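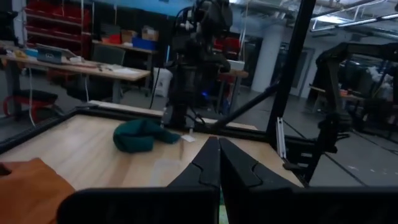 Can a pair of robot arms be built in a shared workshop by people who do it in their free time? It takes patience and many evenings, but the members of the Taneck workshop in Utville have built such a pair and are now using it every week.

TANECK WORKSHOP OPENS ITS TWO-ARM TABLE TO NEW BUILDERS

Utville, October – The members of Taneck, a shared workshop in the Partington quarter of Utville, today announce that their two-arm robot table is ready for use by all members, and that the complete building notes can be had free of charge by any other workshop that asks for them.

The project is called Kusalthorpe, after the street where the first meetings were held. It began with one arm on a kitchen table and a wish to have a second one, so that two hands could share a task. The group moved the work to Taneck when the kitchen became too small. Thirteen members have taken part in the build, most of them with no earlier experience of robotics.

"I came to the workshop to repair a chair, and I stayed for the robot," says Tyyne Mäkelä, who leads the project. "We wanted to make a machine which a beginner can understand. When a part breaks, the person who uses it should be able to take it off, look at it and make a new one the same evening."

The table has a wooden top in a black metal frame. Each arm has its own gripper with two fingers, and a small camera near the wrist gives a view of what the fingers are doing. Learning to place the cameras well took longer than the group expected. In the first version the fingers hid the object at exactly the moment when it should be picked up, and the mounts had to be drawn again.

The fingers have also changed many times. The present shape is the sixth. Earlier ones were too smooth for round things, or too wide to reach down into a container beside something else. Printing a new pair and fitting it is now a job for one evening, and the notes contain the drawings of all six shapes, also the bad ones.

Everyday things for practice

The members practise with simple objects which anybody can find at home or in a shop. Vegetables and fruit are good teachers, in Mäkelä's opinion, as no two of them have the same form and a hard grip leaves a mark. A pepper is lifted by its sides and lowered into a clear plastic bin. Cloth is more difficult, and folding is still at an early stage.

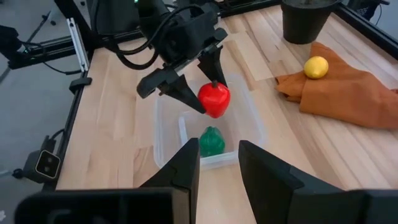 What is in the building notes

The notes have 129 pages and are written in plain language. They start with the frame and continue with the arms, the wiring, the cameras and the first movements. Each chapter ends with a list of mistakes which the group made itself. The longest of these lists is about cables: how much length to leave at each joint, where to fix them, and how to check by hand that nothing is pulled when the arm turns fully.

Readers will also find a chapter on safety. At Taneck a person must be beside the table whenever the motors have power, and the stop button has to be tested before every session. The arms are run at low speed during the first weeks of a new member's training.

"Please do not read the notes as a perfect recipe," says Mäkelä. "Some of our choices were made only because we already had the part in a drawer. If another workshop finds a better way, we will be glad to hear about it and to change the page."

Open evenings

Taneck invites visitors to see the table at its open evenings, which start at six o'clock and are held through the winter. Visitors may watch a session and speak with the builders. Those who become members can book the table after a short introduction – no knowledge of programming is asked for.

The next part of the work concerns soft and round objects placed close together in one container, where the fingers have little room. The group is also preparing a second, smaller table with a single arm, meant for members who want to learn the basic steps before they use both arms.

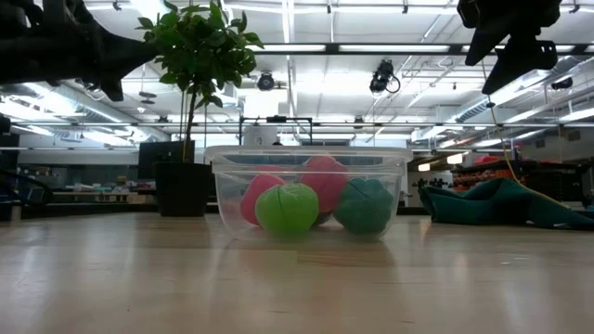

Four fabric-covered balls in a clear container on the Kusalthorpe table, Taneck workshop.

About Taneck

Taneck is a shared workshop in Utville with places for woodwork, electronics, sewing and printing of plastic parts. It is run by its members and paid for by their monthly fees. The Kusalthorpe project is one of its member projects and has no outside sponsor.

Contact for press and for copies of the building notes: Tyyne Mäkelä, Kusalthorpe project, Taneck, Partington, Utville. Pictures may be used freely in connection with this release if Taneck is named as the source.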